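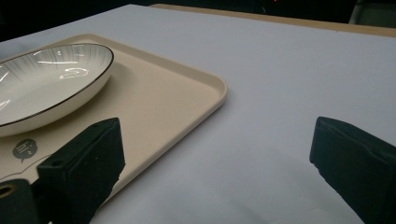 Setting a tray for one starts with the surface under it. Wipe the table, let it dry, and lay the cover so that it sits flat, as a ridge will make the tray rock. Put the tray down before the plate. A cream or beige tray with a raised rim shows crumbs less than a dark one, and the rim will stop a shallow plate sliding off when the tray is carried. The table may be covered close to its wooden edge, but keep the tray well inside it.

Step 1. Check the plate

Hold it under the ceiling light and tilt it. Grease shows as a dull patch in the glaze. Fine lines running out to the rim belong to the pattern and will not rub off -- do not scour them. A plate 305 mm across is too wide for most small trays.
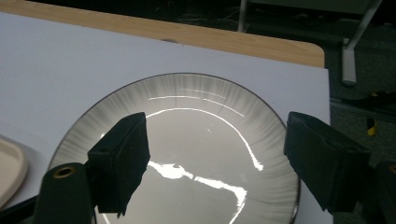 Step 2. Place the plate

Use both hands and lower it level. Leave 55 mm clear on one side for cutlery. If the tray has printing, turn it so that the words read from the diner's seat, and keep the plate off them.

Napkins go on last. Fold in half, then in half again, with the open edge facing out.
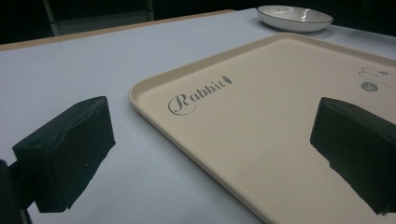

A glass goes at the far right corner, never more than two-thirds full. Lift from the short sides.

Ciarán Noonan, Monwood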